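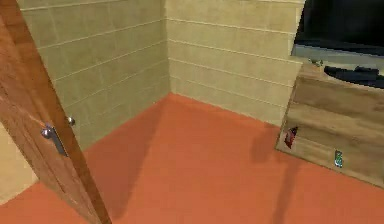
Fleischrunde-Liste, Band 15, Nachricht 7

Betreff: Re: Lammhälften, Abhängen und Zuschnitt
Datum: 22. April 2020

Hallo in die Runde,

zur Frage nach Reifezeit und Ausbeute, die gestern Abend über die Liste kam. Ich zitiere nur die Teile, auf die ich antworte.

> wir haben über den Hof Cluver eine Lammhälfte bestellt, zum ersten
> Mal. Auf dem Zettel soll ich ankreuzen, wie lange das Tier hängen
> soll und wie zerlegt wird. Bei Rind kenne ich drei Wochen, gilt das
> bei Lamm auch?

Nein. Lamm hat weniger Bindegewebe und eine dünnere Fettauflage, es trocknet am Haken schneller aus. Fünf bis sieben Tage bei zwei Grad genügen. Bei einem älteren Tier, also Hammel, kann man auf zehn Tage gehen. Darüber hinaus verliert man vor allem Gewicht und muss am Bauchlappen mehr wegschneiden. Cluver lässt ohne Ankreuzen sechs Tage hängen, damit bin ich bisher gut gefahren.

> Außerdem verstehe ich die Gewichtsangabe nicht. Bezahlt wird nach
> Schlachtgewicht, aber was davon kommt am Ende in der Kiste an?

Das hängt vom Zuschnitt ab. Meine letzte Hälfte wog am Haken 9,4 kg. Angekommen sind 8,1 kg mit Knochen, dazu ein Beutel mit Abschnitten und Knochen für Fond, 700 g. Der Rest ist Verdunstung und Parüre. Wer die Keule ausgelöst haben will und die Schulter als Rollbraten, muss mit deutlich weniger Kistengewicht rechnen. Der Preis bleibt gleich, weil vor der Zerlegung gewogen wird. Die Knochen gehören einem trotzdem, man muss sie nur auf dem Zettel anfordern. Steht dort nichts, behält sie der Zerleger.

Mein Zettel sah zuletzt so aus:

Keule: ganz, mit Knochen, Haxe dran
Rücken: Koteletts, doppelt geschnitten, zu vier Stück verpackt
Schulter: mit Knochen
Hals: Scheiben, drei Zentimeter
Brust und Bauchlappen: Hack, Beutel zu 300 g
Nieren: ja
Knochen: ja, gesägt

Zum Hack: Die Standardpackung sind 1000 g. Für zwei Personen ist das unpraktisch, und angetautes Hack friert man nicht wieder ein. Die kleinen Beutel kosten bei Cluver keinen Aufschlag. Flach gedrückt sind sie im Kühlschrank über Nacht aufgetaut.

> Kann man die Keule einfrieren, bis wir im Juli Besuch haben, oder
> schadet das?

Kann man. Vakuumiert und bei konstant minus 18 Grad sind drei Monate unkritisch. Lammfett wird früher ranzig als Rinderfett, länger als acht Monate würde ich deshalb nichts liegen lassen. Die Truhe sollte beim Einlegen leer genug sein, dass die Pakete einzeln an der Wand liegen. Stapeln erst, wenn sie durchgefroren sind – sonst braucht der Kern einer Keule weit über einen Tag, und man sieht es später am Saft in der Schale. Zum Auftauen zwei volle Tage im Kühlschrank einplanen, in einer Schale mit Abtropfgitter.

> Und wie gart ihr so ein Stück? In meinen Büchern steht überall
> etwas anderes.

Trocken tupfen, am Vorabend mit 15 g Salz je Kilo einreiben, offen in den Kühlschrank. Am nächsten Tag eine Stunde vorher herausnehmen. Ofen auf 120 Grad Ober- und Unterhitze, Fühler an der dicksten Stelle, Abstand zum Knochen halten. Bei 56 Grad Kerntemperatur herausnehmen und zwanzig Minuten ruhen lassen, sie zieht noch drei bis vier Grad nach. Danach acht Minuten bei 250 Grad für die Kruste. Wer es durch mag, geht auf 68 Grad. Knoblauch spicke ich nicht mehr, bei der niedrigen Temperatur bleibt er in der Mitte roh. Besser zerdrückt in den Bratensaft geben.

Die Schulter ist ein anderer Fall. Sie braucht Zeit und Flüssigkeit, vier Stunden bei 140 Grad im geschlossenen Bräter mit Zwiebeln und einem Viertelliter Fond.

Noch etwas zur Sammelbestellung: Bestellnummer 1661 ist noch offen, darin ist eine halbe Hälfte ohne Abnehmer (Vorderviertel, Schulter und Hals). Wer sie nehmen will, schreibt bitte direkt an mich und antwortet nicht an die Liste. Die Kühlboxen vom letzten Mal bitte ausgewischt zurückgeben, zwei fehlen noch.

Gruß
Skilov

--
Fleischrunde-Liste – Abmelden: leere Nachricht mit dem Betreff "abmelden"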